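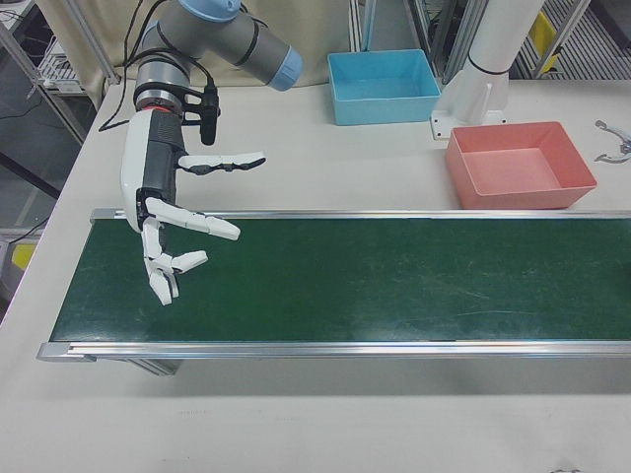
The green belt on the white table, blue and pink bins behind it.

How I clean a small green conveyor belt (and set the bins out again)

Posted 11/12/23

I put off cleaning our bench conveyor for far too long, and then I did it wrong twice, so I thought I'd write up what works for me now. It's a short belt that sits on a big white table, dark green on top with silver aluminium rails down both long sides. Lots of these small sorting belts are built much the same way, so most of this should carry over to yours.

What I use:
A soft brush (an old washing-up brush is fine)
Two microfibre cloths
Washing-up liquid, or Truvis belt wash if you've got it
A jug of lukewarm water
A plastic scraper
A wooden ruler

Switch off at the wall and pull the plug. I mean the plug, please, and not just the button! Move your bins well back while you're at it so you don't drip in them.

Brush the top of the belt first, dry. Work along its length and keep going right up to the rails, where all the fluff and crumbs of packaging collect. I used to start with a wet cloth, and all that did was turn the fluff into grey paste that I then had to pick out with a cocktail stick (a whole evening at the Flududgate workshop went on that).

Mix a small squirt of washing-up liquid into 200 ml of water. Dip the cloth, wring it out hard, then wring it again. You want it damp. Wipe the part of the belt you can reach, then dry it with the second cloth before you go any further. Plug in, run the belt until the clean bit has gone underneath, unplug, and do the next bit. On ours that's 4 goes to get all the way round.

Sticky label residue comes off with the plastic scraper held nearly flat. Don't be tempted by a knife. Faint scuffs and scratches are another matter and I leave them alone. I've never found anything that shifts them, and parts ride over them perfectly happily.

The rails just need a wipe. Do the metal cap at the end of the belt as well, and have a feel along the underside of it, which is where I found a rubber band and a washer last time.

Then the bins. I like them on the far side of the belt with their open tops clear, one colour for good parts and the other for anything that needs a second look. Blue for good and pink for "hmm" is how we do it in Feltdale, but swap them if you prefer. I leave 100 mm between the belt and the nearer bin, measured with the ruler, so there's room to get a cloth in next time. A bin that ends up at a bit of an angle is no bother as long as it isn't touching the rail.

Run the belt with nothing on it before you start sorting again. If it wanders towards one side, see the tracking page in your manual. Ours came second-hand from Bataineh without one, so I had to ask for a copy, and the bit I needed was on page 9.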